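April
Kristýna Jelínek to the list

Re: old desktops, keep or toss?

Tatiana Hubáček wrote:

> Hi all, I have inherited my uncle's big old workstation and I'm torn.
> It's heavy, it's loud, and it takes up half the space under my desk.
> It still boots. My son says just get a laptop and be done with it,
> but I only do family history stuff and scan letters, and I hate
> throwing out something that works. Is it worth putting any money in?
> Also, what do you all do about backing up scans? Mine are in one
> folder called "stuff" and that's the whole system.
> Tatiana

Hi Tatiana,

Keep it! At least for a while. I went through the same thing a couple of winters ago when I started on my grandmother's letters, and I did nearly all of that work on a secondhand tower that was already old when I got it. Scanning letters is slow because YOU are slow (sorry, but you'll see, you end up reading every one of them), and the computer mostly sits there waiting for you to turn the page over.

If it has the original spinning hard drive, that's where I'd spend the money. A 500 GB solid state drive is plenty to start with unless you scan everything at crazy settings. I swapped mine on the kitchen table one evening and the thing went from taking a whole cup of tea to start up to being ready before I'd sat down. If you've never opened a computer before, lay it on its side, unplug everything first, and take pictures of the cables before you move any of them. I thought I'd remember. I did not remember.

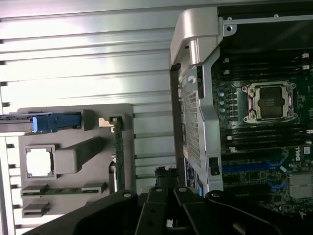 Memory is the other cheap thing, but I'd wait and see if you need it. Open your scanning program, a browser with your usual pile of tabs and whatever you keep your tree in, and if it doesn't start to crawl you're fine. The noise might just be dust. Take it out on the porch and blow it out, and hold the fan blades still with a finger while you do.

Do check what version of the operating system it's on. If it no longer gets updates I wouldn't do my banking on it, though I'd happily keep it for scanning and nothing else.

Now the folder called "stuff." Oh, I laughed, mine was called "scans new" and then "scans new new." What finally worked for me was naming by box and then by letter, so everything from the Murín box starts with murin, then the year if I know it, then a number. If I don't know the year I put 0000 and those all float to the top where they can nag me. I don't try to put who wrote it or what it's about in the file name anymore. That goes in a plain spreadsheet with one row per letter, and I add to it when I feel like it (I'm very behind).

For backups I keep 3 copies. There's the one on the computer, one on an external drive that lives in the bedroom closet, and one on another drive at my sister's in Urum. We trade drives when I visit, so hers is sometimes months out of date, but it's a lot better than nothing if my pipes burst. I know people on here love the online services, and I did try one called Cendeo for a bit, but my upload speed is so pitiful that the first backup was still chugging along when the trial ran out. If you have decent internet you may get on with it much better than I did.

Please don't put the only copy on a thumb drive. I've had two of those die on me, and one had all of the Tenar postcards on it. I still had the cards themselves, thank goodness, but that was a long weekend of doing it all over again.

Settings, in case that was going to be your next question: I do letters at 400 dpi in color, even when they look black and white, because faded ink shows up so much better that way. Photographs I do at 600, and the really tiny ones higher still. I save TIFFs and make small JPEGs to email around to the cousins, who would not thank me for the big ones. And scan the envelopes! Both sides. I skipped them for the whole first box and then found out that the postmarks were the only way to put half the letters in order.

Does your uncle's machine have anything of his on it, by the way? I'd copy off his whole documents folder before you change anything at all, even if it looks like nothing but tax returns. Mine had an address book on it with two cousins I'd never heard of, and one of them wrote back.

Let me know what drive is in there when you get the side off. I might have a spare cable I can mail you.

Kristýna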